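Home | Notebook | Dyes | Mordants | Older entries

June 27, 2022

Madder vat, third go. The first two came out the colour of a supermarket salmon fillet, and Pui-shan was kind enough to say so in front of visitors.

Recipe as before: 100 g wool, alum at 18 per cent of the weight of the fibre, a spoon of chalk for our soft Prenwood water. The one change is patience, a reagent we are always short of. Root went in to soak overnight, then up to 60 degrees over two hours and held there. Past 70 the browns come out and you have made very expensive tea.

Skeins out at four. Red. A proper brick red, bit orange at the tie ends where I'd knotted them too tight, as I do every time and write down every time. 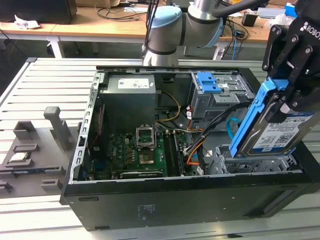 Mordant records are the next grief. Mei-kuen wants every swatch since January photographed under the same lamp and filed by batch, at full size, and she is right, which makes it worse. The Stamenside cards alone would fill a shoebox and we have mislaid the shoebox. A 1.0TB drive like the one in the blue caddy would swallow the lot and leave room for my excuses. Until then the swatches live in the biscuit tin, sorted by mood.

Light test: strips from all three vats taped in the south window, half of each under card. Check in 9 weeks. I predict the salmon will be perfectly fast.

Spent bath kept for a second dip. It smells like a wet paddock but there's colour in it yet. Tried a scrap of the Tam silk, got a decent apricot, then dropped it on the floor.

To do: order alum, the fine stuff. Wash the big pot before Mei-kuen sees it. Find out who has been stirring with the iron spoon, and whether it was me.

Comments

Desano: Iron spoon explains your salmon? I'd have thought it would go duller, more plum.

Pui-shan Fung: I said "trout", for the record.

Mei-kuen Tsang: I have seen the pot.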